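Provach: court filings in civil disputes over collectables and sporting memorabilia

README, release 3
Maintained by Lieselotte Wiegand and Ravindra Tiwari

Provach is a table of civil claims in which the buyer of a collectable alleges that the seller knew it was not genuine. Each row is one claim. The files contain text and numbers only.
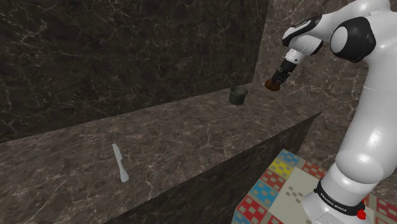
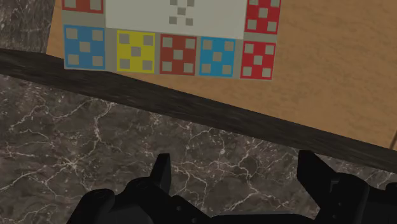 Renders: Nana Tetteh / Zedgate

Contents of the release

claims.csv holds 1,482 rows, one per claim.
parties.csv holds one row per party per claim, joined on claim_id.
events.csv holds procedural steps: filing, service, answer, motion, settlement notice, judgment, appeal.
codebook.txt gives the permitted values for every coded column.
changes.txt lists corrections made between releases.

All files are UTF-8 with Unix line endings. Fields are separated by commas and quoted where they contain a comma or a line break. An empty field means the value was not found in the filing. The string NA is used only where a question does not apply, for example judgment_amount in a claim that has not reached judgment. Some spreadsheet programs merge the two on import, so read the columns as text first.

Scope

A claim is included if all of the following hold:
- it was filed in a civil court and the filing can be read without a sealed-records request;
- the object in dispute is a watch, a signed item, match-worn clothing, a medal, a trading card or a trophy;
- the buyer alleges fraud, misrepresentation or breach of an express warranty of authenticity.

Disputes about condition, late delivery or unpaid instalments are out of scope unless authenticity is also pleaded. Criminal cases are out of scope. Where the same facts gave rise to a criminal case, the flag parallel_criminal is set to 1 and nothing further is recorded about it.

Main columns in claims.csv

claim_id: integer, stable across releases. Identifiers of withdrawn rows are not reused.
court_level: first instance, appeal, small claims.
object_type: six values, see codebook.
seller_type: private person, dealer, auction house, athlete or former athlete, estate, other.
knowledge_pleaded: 1 if the claim says that the seller knew, 0 if it says only that the seller should have known.
certificate: whether a certificate of authenticity changed hands, and whether its issuer is also a party.
price_paid: in the currency of the filing, not converted.
amount_sought: as above. Costs and interest are excluded where they are stated separately.
outcome: settled, dismissed, judgment for buyer, judgment for seller, withdrawn, open.
source_ref: docket reference, or the Lustis index number where the docket reference is not public.

Collection and coding

Filings were found by keyword search in the Lustis index and by hand in court lists that the index does not cover. Sebastião Conceição wrote the search terms, which are reproduced at the end of the codebook. Each filing was read by one coder. A second coder read a random sample of 300, working without sight of the first coder's entries. The two disagreed on seller_type in 19 of them and on knowledge_pleaded in considerably more, mostly where the pleading used "knew or ought to have known" as a single phrase. Release 3 codes that phrase as 1. Releases 1 and 2 did not treat it consistently, and the column should not be compared across releases.

Disagreements in the sample were settled by Lindalva Sales. Errors found that way were corrected throughout the table where the same pattern could be searched for.

Portuguese-language filings come from the Magalhães transcriptions. The original wording is kept in claim_text_orig, with an English working translation in claim_text_en. The translation has not been checked by a lawyer.

Known problems

An allegation is not a finding. The table records what was pleaded, and 158 claims are still open. Do not use outcome without first filtering these.

Settlements are under-described. The terms are usually confidential, and settled may cover anything from a full refund to a walk-away.

Small claims are under-represented in every court that does not publish its lists. Nothing in the table supports an estimate of how common such disputes are.

amount_sought includes punitive damages in some courts and leaves them out in others. The column damages_basis separates the two where the filing allows it.

A few sellers appear in several claims under different trading names. They are linked through party_group in parties.csv, but only where a court document makes the link.

Personal data

Private persons are replaced by codes. Companies and auction houses are named as in the public filing. Athletes are coded like any other private person, and the sport is given only at the level of team or individual. Users must agree not to attempt re-identification. Object descriptions have been shortened where a serial number or dedication would identify the owner.

Requests for removal or correction go to the maintainers with the claim_id and are handled in the next release.

Releases

New releases come out in October. Corrections that affect outcome are issued between releases as a patch file with the same columns as claims.csv. Apply patches in numerical order.

Licence

Coded columns may be reused with attribution. The text columns remain subject to the rules of the court concerned, which differ, and the column text_terms gives the applicable rule for each row.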